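**Did the main actress of "Plikonach" ever talk about her family?**

posted by slowtea, Mar 27, 2024

I am watching the old series "Plikonach" again, and I am now at episode 70. I know many things about the role of the doctor's wife, but I find almost nothing about the actress herself. One site says she was married to a musician of the band Gatum, another site says she was never married. Both sites give no source. 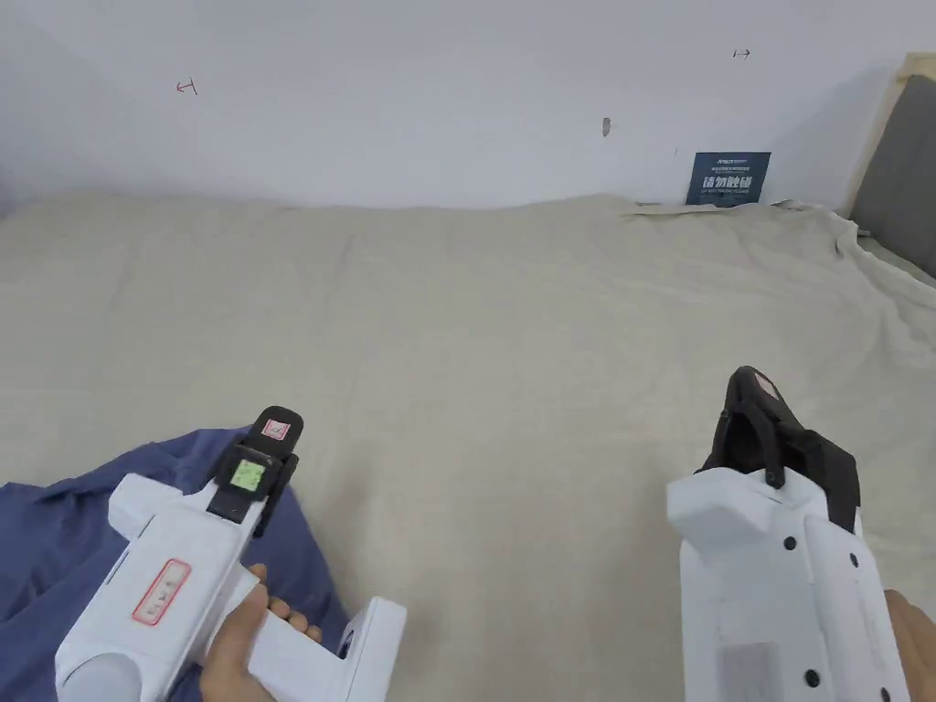 *Bed with a beige sheet*

I already read her page on the Holtard fan site. It has a long list of her films and only one line about her life. I would like an interview where she speaks herself – gossip I have enough.

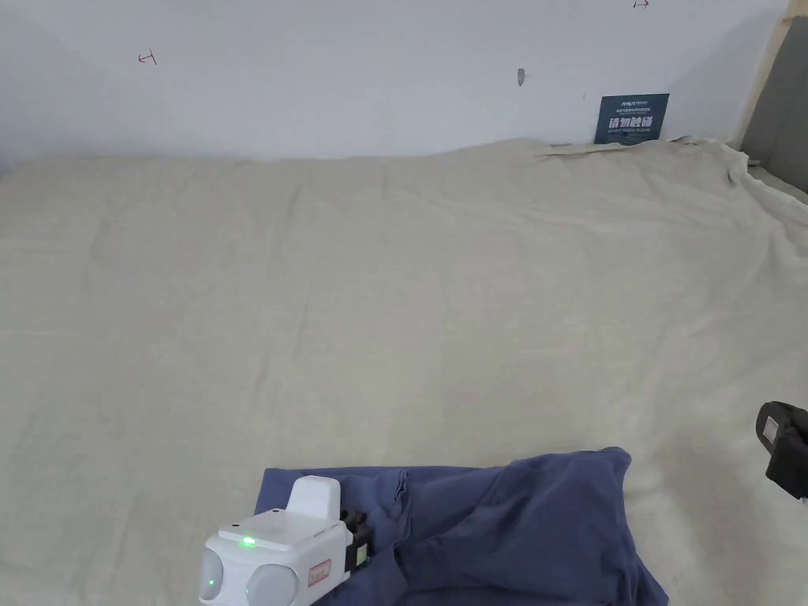 Is there any interview in print from the years of the show?

The fan magazine of Holtard printed one in issue 4, in May of the second season. She speaks mostly about her work, but there are two paragraphs about her parents and her brother.

I found this in the index only, so maybe someone has read the full text. 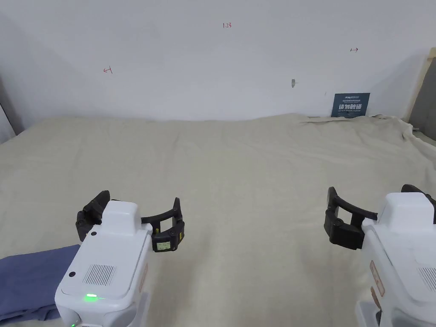 ### northrow

I have read it. She says her brother drove her to the first audition, and that she does not discuss her home with newspapers. About a husband she says nothing. The Gatum story comes from a photo taken at a concert, where she stood next to the drummer. After that, every small site copied it from the others.

If you want to read the interview, write to the Kovačević archive. They sent me a scan for a small fee, and the page you need is marked 812 in their catalog.
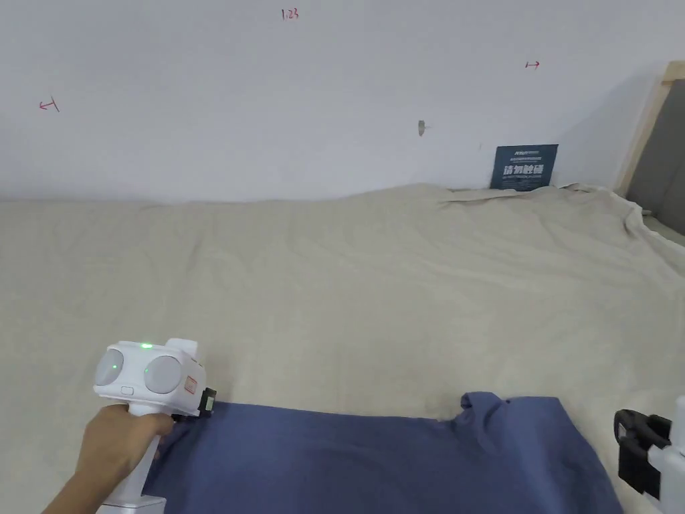

Please ask for the full issue and not only the one page, as the text continues near the end, after the letters from readers. I missed that part the first time and had to write to them again.

### mellow_kiwi

I think she was married, my aunt always said so. Don't remember to who. Good show anyway, but the last season is weak.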